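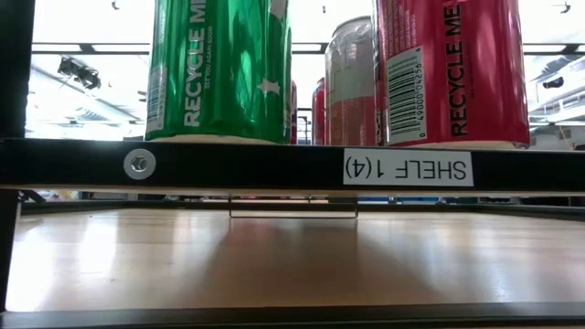
Esi Amegashie asked, on reading the first draft of this file, whether anyone would download a dataset whose README leads with the robot misbehaving. Fair question. The misbehaving is the most useful part, so it stays at the front, and the folder listing everyone came for is further down.

Sedovar Cans, release 2
Two-arm can sorting with a stale-goal fault, labeled
December 2018

Read this before you train on anything

Release 1 was withdrawn. It had a fault in it, in the sense that a boat can have water in it. If you still have a copy, please delete it, including the one on the external drive you have forgotten about.

The fault lives in the resume path of Ornaleo, our bridge between the operator's controls and the two arms on the table. When the operator pauses, Ornaleo holds each arm where it stands. When the operator resumes, it is supposed to throw away the last goal it was chasing and take a new one from the controls. On the left arm it did that. On the right arm it kept the old goal in a buffer, waited politely through the pause, and then went there at full speed the moment it was allowed to.

Most of the time the old goal was a finger's width away and the result was a twitch. We have several weeks of twitches in our notes, filed under "right arm a bit nervous today." We tightened its cables. We also moved it to a different power outlet, which helped for an afternoon because we happened not to pause much that afternoon.

How we found out

The bad one came during a reset. The operator paused with the right gripper near the near end of the board, then went to stand the cans back up by hand. The operator's elbow brushed the resume pedal, which at that time sat on the floor exactly where a person leaning over the table puts a foot or, apparently, drops a clipboard that pushes an elbow. (There is a diagram. It does not help.) The right arm swung back to its old goal, knocked a red can into the divider and closed its gripper on air.

No one was hurt. The hand that had been there was on its way to pick up another can. We stopped recording, pulled power to both arms and spent the rest of the session reading logs in a quieter mood than usual.

The logs had it all along. Tsikata, our logging tool, writes the goal and the measured position side by side, and the gap between them at resume is as plain as a missing stair. It had been printing a warning too, at a level we had turned off for being chatty.

What is in this release

Episodes recorded: 1,107
Episodes released: 1,084
Removed, hand inside the work area while the arms were live: 17
Removed, truncated or unreadable logs: the remaining six

The removed episodes will not be shared, so please don't write and ask. The person in them has been good-humored about it so far and we would like to keep it that way.

Faulty episodes with no hand near the arms are kept and labeled. We think they are worth having. Everybody has clean demonstrations of a gripper picking up a can; there are fewer recordings of a gripper picking up a can and then remembering something it was told a minute ago.

Task

Cans stand upright on a wooden tabletop with one arm on each side. A long board runs down the middle with an upright divider at its far end. The operator sorts cans between the left half and the right half following a card drawn at the start of each episode. Cans come from the shelf unit beside the table and go back to it by hand between batches.

The text and barcodes on the cans are not labels of ours and are not annotated. Neither are the shelf markings. One early user trained a reader on the cans and reported that it had learned to say RECYCLE ME with great confidence. We wish it well.

Arm motion is recorded as joint positions, commanded goals and gripper opening. Pause and resume events have their own file, which did not exist in release 1 and should have.

Folder layout

episodes/
One folder per episode. Inside are the camera streams, joints.csv, goals.csv and events.csv.

cards/
The sorting card for each episode as plain text.

faults/
One line per labeled fault, with episode name, start time, end time, arm and severity.

notes/
Operator notes, unedited apart from swearing. The entry about the power outlet has been left in as a penance.

Fault labels

twitch: the arm moved toward a stale goal on resume and touched nothing.

contact: the arm moved toward a stale goal and touched a can, the board or the divider.

cross: the arm went over the board into the other arm's half. Rare, and unpleasant to watch.

suspect: the logs show a stale goal but we could not agree on whether the arm moved because of it. Treat these as you like. We argued about them long enough that one of us now sees stale goals in elevators.

Labels were made from the logs first and checked against video afterward. Where the two disagree, the log wins for timing and the video wins for contact.

Known problems that are still here

The right arm's recorded position can be off by up to 25 milliseconds relative to the camera streams. The left arm's timing is better. We know how that looks.

The divider was bumped several times by the contact episodes and put back by eye. If your method needs its exact position, estimate it again for every episode.

Lighting reflects hard off the cans and the wood. We tried a matte cloth over the table in April and the grippers dragged it around like a cat with a blanket, so the cloth was retired.

Operator style drifts. After the incident everyone got slower and paused more, and a model can tell the early episodes from the late ones by caution alone. Split by session if that matters to you — it probably does.

Running the same setup

People have asked to rebuild the station, and the Ininthorpe group already has. If you do, the steps below are the ones we now follow at the start of every session. They were written by people who had skipped all of them.

1. Update Ornaleo to the version with the cleared buffer. Check the version on the machine itself, since ours said it had been updated and had merely been restarted.

2. Put the resume control on the desk, under a cover that has to be lifted. Leave the floor for feet.

3. With the table clear of cans and hands, pause each arm, move the controls well away from the last goal, and resume. The arm should stay put until the controls are brought back and matched. Do this on both arms. We used to test only the left one, it being closer to the chair.

4. Before any hand goes over the table, cut motor power at the switch. A software pause is a request. Support the arms as the power drops, as they will sag, and a sagging arm tips cans.

5. Stand the cans up, step back, restore power, and say out loud that you are clear. It feels silly for a day or two.
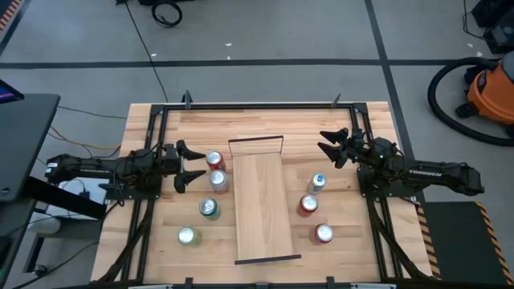

6. Leave Tsikata's warnings switched on. If they are too chatty, find out what they are chatting about.

Changes since release 1

Stale-goal fault fixed in Ornaleo and labeled in the data.
events.csv added to every episode.
Hand-in-area episodes removed.
"Right arm a bit nervous" struck from the list of known hardware quirks, with our apologies to the right arm.

Use and contact

Free for research and teaching. Please don't use the contact and cross episodes as demonstrations without filtering on faults/ first; someone did this with release 1 and got a policy that paused, thought it over and hit the divider.

Corrections to the fault labels go to Esi Amegashie at Sedovar. Send the episode name and the time in seconds. Screenshots of the video without a time will be admired and then lost.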